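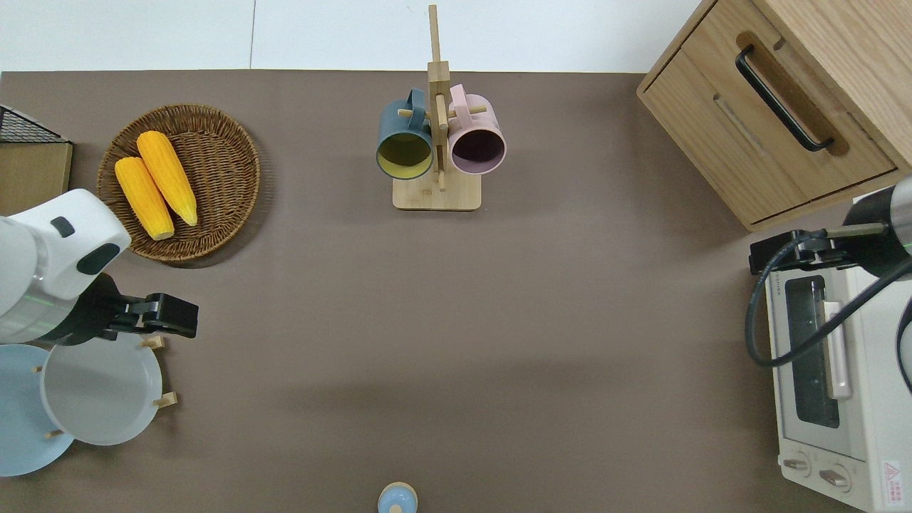

Corn in the basket, mugs on the stand.

6/21/21

Glaze tests, second firing of the Dellstead clay. Test kiln at Vanport, same shelf positions as the December batch so the tiles can be compared side by side.

Loaded 86 tiles. Bottom shelf is all Dabbas white over bare clay, middle shelf is Dabbas white over iron slip, top shelf is the ash glaze. Slow ramp to 2000 F, then a two-hour hold. The controller log shows the hold ran short by a few minutes. Not going to refire for that.

Results so far:

- Bottom shelf fine. A little crawling on the thick ends of the tiles where the dip overlapped.
- Middle shelf has pinholes in every tile nearest the element. Same spot as December. I think it's the slip going on too wet.
- Top shelf still underfired, dry to the touch — needs more flux or a hotter program. 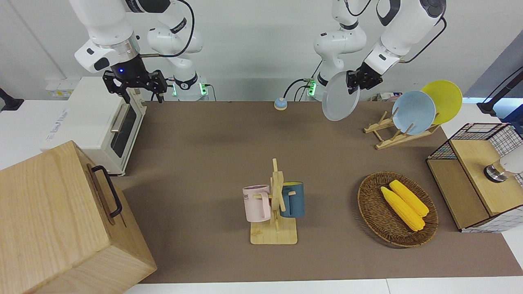 Notebook 3, p. 86

Absorption next. Weighed the bottom shelf tiles dry, boiled them, left them in the water to cool. Weigh again tomorrow morning and write the numbers on the sheet taped inside the cabinet door, not on the back of the firing log like last time.

The Druvby frit is nearly gone. There's one bag open and the label got damp, so check the lot number against the invoice before mixing anything with it. If the new lot is different, run 2 line blends first.

Cone packs: the front one leaned on the shelf post and can't be read. Back one looks right. Set the front pack further left next firing.

Still to do — sieve the iron slip again, scrape the middle shelf, new kiln wash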